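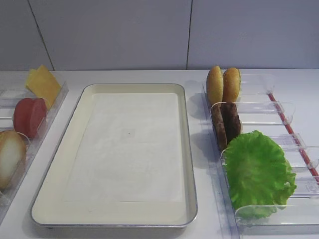 The sandwich bench at Umollow before a run, toppings to the left, buns and burgers to the right.

There is a number going about, and the number is 38. It is the success rate, in per cent, that Nyokabi Langat's group at Umollow reported in January for a robot building a sandwich from start to finish with no help. The reaction was much what you'd expect. One trade newsletter asked whether lunch was safe. My brother-in-law, who owns a café, sent me a row of laughing faces.

I'd like to put in a word for 38. The group trained their policy, which they call Susitz, on 3000 demonstrations, and then marked it in the meanest way available. A sandwich counted only if every layer went down in order and stayed inside the tray. A burger hanging over the rim was a fail. So was a perfect stack with the cheese one place too high, a thing I have been served and paid for. 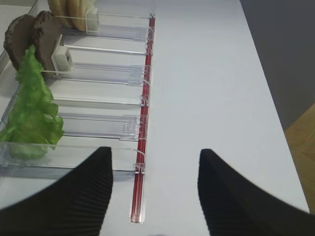
Compare the usual practice, in which each pick is scored by itself, the average comes out somewhere glorious, and the reader is left to do the multiplication. Be right nine times in ten at each of 9 steps and you finish with less than half your sandwiches. The Plurnolport people published exactly that sort of table last year and were invited everywhere.

What I like best in the paper is the dull part, the section on failures. Of the first 31 failed runs, most went wrong at the moment of taking hold, well before any stacking.

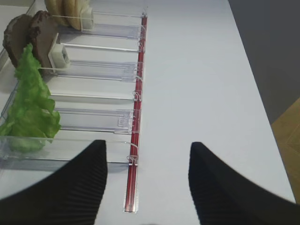 Lettuce was the worst offender, as it is in life. The authors list each failure with a sentence on what the fingers did, and they resist calling any of them "edge cases", a phrase I would happily see taxed.

I do have a grumble. The comparison with Baloch, the older scripted method, is unfair to Baloch, which was given one afternoon of tuning and then sent out to be beaten.

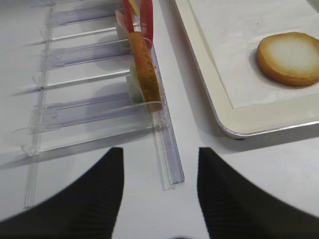 A week would have been decent, and I suspect the gap would have shrunk. Langat more or less concedes this in a footnote, in type small enough to suggest some discussion among the authors. I'd have put it on page one, next to the 38.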